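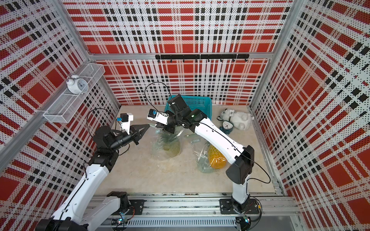 阅读时间：约4分钟

Purna 地下水监测网运行协调会会议纪要

日期：2018年12月20日
地点：Biswas 站二楼会议室
主持单位：Purna 流域监测处
参会单位：Bullico（设备供应及校准）、Clollero（数据平台运维）、Biswas 站
记录：监测处综合科

一、上次会议事项落实情况

1. 北岸观测井井口保护罩更换已完成，验收单已归档。
2. 水位计时钟统一改用 UTC+8，平台端历史数据的时间戳已同步修正。修正前的原始文件保留在旧目录，不删除，不对外提供。
3. 井口高程复测报告尚未提交。测量单位答复为内业计算未完成，本项顺延。

二、数据到报率与缺测处理

Clollero 通报本年度运行情况。全网应报水位日均值以平台登记为准，经核对，缺测记录共1,976条，其中1,586条可由水位计本地存储补录，其余390条无本地备份，按缺测处理。

讨论意见：
Biswas 站提出，对连续缺测不超过3天的井，可用线性内插补齐，以便计算月均值。监测处不同意将内插值写入原始库。经讨论，内插值只进入整编库，质量标识统一填“I”，月均值表须附注内插天数。受抽水影响明显的井不得内插。

补录时如本地存储值与平台已有值不一致，以本地存储值为准，平台原值移入备注字段。两者相差超过2厘米的，须附人工测绳读数，无人工读数的填“存疑”。

三、压力式水位计零点漂移

Bullico 提交本批次校准报告。427号井水位计与人工测量值的偏差呈单向增大，拆检后判断为通气管干燥剂失效，管内有凝结水。该井4月以后的数据需重新计算。

讨论意见：
1. 漂移改正采用两次人工校核之间按时间线性分配的方法，不采用整段平移。
2. 改正后的序列须与邻近同层位观测井对比，对比图随报告提交。
3. 气压补偿数据取自 Biswas 站气压计。有参会单位询问远端井是否需要另设气压计，监测处答复：现有误差在规范允许范围内，暂不增设，待下年度预算一并考虑。
4. 干燥剂更换周期由一年改为半年，更换日期记入井卡。井卡旧版无此栏的，写在背面，不另行印制。

四、水质采样

本年度枯水期样品已全部送检。部分样品现场电导率与实验室值相差较大，原因未查明。Biswas 站认为与现场仪表的温度补偿系数设置有关，Bullico 认为不能排除样品保存时间的影响。会议未形成一致意见，决定下次采样时对同一批样品作平行测定，现场、到站、实验室各测一次，结果列表比较。

洗井以电导率、pH、水温连续三次读数稳定为准，不再单独规定抽水体积。低渗透井无法达到上述条件的，抽干一次，待水位恢复后取样，并在采样单上注明。

五、平台升级

Clollero 计划升级数据接收程序，升级期间接收端停机，水位计本地存储不受影响。停机前须将各井存储余量导出一份。监测处要求升级后新旧程序并行运行一个月，两套结果逐日比对，无差异后停用旧程序。Clollero 提出并行期间服务器磁盘空间偏紧，由其清理过期日志解决，不新增采购。

账号管理：停用的共用账号即日注销。各单位按岗位重新申请，查询与修改权限分开设置。

六、决定事项

1. 可补录数据由 Biswas 站导出，Clollero 入库，下次会议前完成。
2. 427号井改正序列及对比图由 Bullico 提交，监测处审核。审核通过前，该井数据对外标注“暂定”。
3. 内插及质量标识规则由监测处写入整编细则，书面发各单位征求意见。
4. 井口高程复测报告由监测处催办。报告未到之前，继续使用原高程，不得自行换算。
5. 平行测定方案由 Biswas 站起草。

七、其他

西段两口观测井因道路施工可能需要迁移，施工方尚未提供正式图纸，本次不作讨论。

下次会议时间另行通知。

附件：
附件1 缺测记录清单
附件2 水位计校准报告
附件3 整编库质量标识对照表（征求意见稿）

分送：各参会单位，存档一份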